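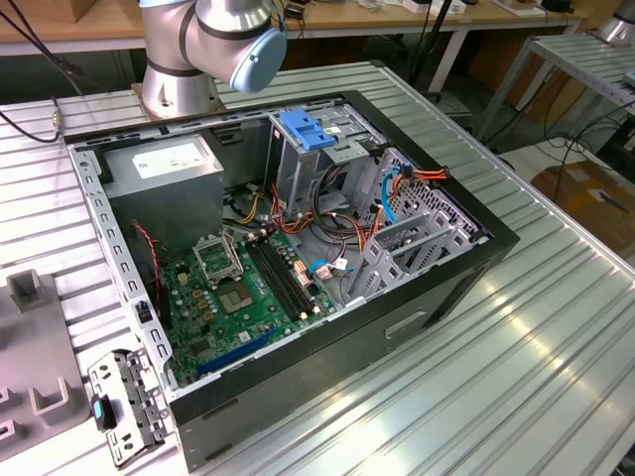 Wednesday, up late with Millovel

Finished the second volume of Millovel a little after one in the morning. I had told myself four chapters and bed, and then I was at the part where the ferry stops running and there was no good place to put it down.

I should write down what I think before I forget, as I did with the first one. All I have from that is a note that says "liked the aunt."

The setup, for when I read this back in a year: Millovel is a boarding school on a river island, and the book follows the kids in the school's print shop. They set the programs, the exam papers and the weekly bulletin. In volume one they found that anything printed on the old press came true in a small and annoying way. In volume two the school is selling the press. Texier, the boy who can't spell, is the only one who still wants to use it, and the rest of them are pretty cruel to him for eight chapters.

I didn't enjoy that stretch much. It is believable, kids are like that, but it repeats. There are two separate dinners where Texier sits by himself and a third where he doesn't go. I would have kept the third. The drawings in that one are very good, just the stairs and the hallway and his shoes.

The new character is a girl from Drorside, the town across the water. She comes over to deliver paper and the print shop kids treat her like staff. I liked her right away. She has more sense than all of them and she isn't given a speech about it. I worried she would turn out to be related to somebody, and she isn't, at least so far.

What I'm less sure about is the ending. The bulletin goes out with Texier's mistake in it and the whole school wakes up to find the river gone. It's a great page. Then the book has six more pages and they are all people standing around explaining things. I turned back to the river page twice and I think I'll just stop there if I reread it.

The lettering has changed too. In volume one the magic text was in a heavy type that looked a little crooked, like it had been inked by hand. Now it's clean, and for the first couple of chapters I missed when something had been printed and when someone was only talking. I got used to it. I'd still like the old one back.

Joelle called at lunch and I told her I'd finished. She has had it since Saturday and hasn't opened it, and she made me promise not to say anything about the press. I said something about the press. She was fine about it. She is reading Gestgate for the group and says it's 300 pages of people guarding a door, and she is on page 120 and they have not opened the door. Lucian Ciobanu picked it. He picked the last long one too. I haven't started and the meeting is on the 8th, so I need to get going tonight or tomorrow.

I asked whether we could do Millovel for February. Joelle thinks some of them won't want to read a comic. I said it isn't any shorter if you look at the pictures properly. She said to bring both volumes and let people flip through, which is a better plan than arguing.

Then I wrote to Lucian to ask if he'd mind swapping months, and he wrote back before I had put the phone down. He doesn't mind. He wants to know if there's romance in it. There is a little, between two of the older boys, in the background of the paper store scenes. One hands the other a mug in volume one and has the same mug in volume two. I didn't notice until last night. I told him "some."

Need to get volume one back from my sister. I lent it to her in the fall and she has moved since then, so it's probably in a box.

Soup for dinner, the end of the lentils. Read the first nine pages of Gestgate while it heated up. So far there is a door.

The library has the prose book that goes with Millovel, the one told by the aunt. Two holds ahead of me. I put my name down anyway — it might come through before the meeting, and if it doesn't I'll have it for the train.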